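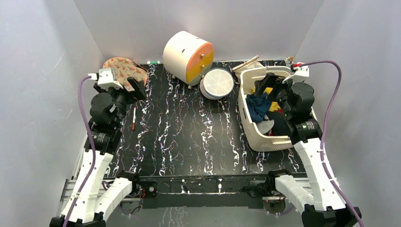

Round cabinet and stool on the black marble-pattern top, November.

Thread: Veined black surface, keep or cover?

plurmont_tsion
The top is a printed film from Skimix, black with white, gray and muted purple veins. I paid for 600 mm extra so the pattern would run back to front in one piece. My question is contrast. The cream cabinet reads well against it. The slim knife with the reddish-brown handle does not, at least to my eye. Would you cover it with plain gray or leave it?
Tsion Assefa

Wekateo
Leave it. The thick white squiggles toward the front are the only part I'd object to. Put the larger pieces there and the problem goes away.

ebrahimi_k
Disagree. Large pieces belong at the back and on the right, where they are now. Moving them forward blocks access to the middle. I'd cover it. A busy vein next to a thin blade is a bad match at any light level.

Wekateo
Then move the knife. It is one item.

ebrahimi_k
And the small green and white tube at the back edge? Same issue, only smaller.

plurmont_tsion
The tube I can find without trouble. Green stands out on black.

latchbolt
Separate point. The cabinet looks tilted to me. Check that the metal foot is seated before you decide anything about color. On mine the foot had 2 mm of play and I fixed it with a felt pad. The orange and yellow panels are fine as they are.

plurmont_tsion
Will check the foot tonight. No felt here, would cork do?

latchbolt
Cork compresses. Use 3 mm rubber.

ebrahimi_k
Still say cover it.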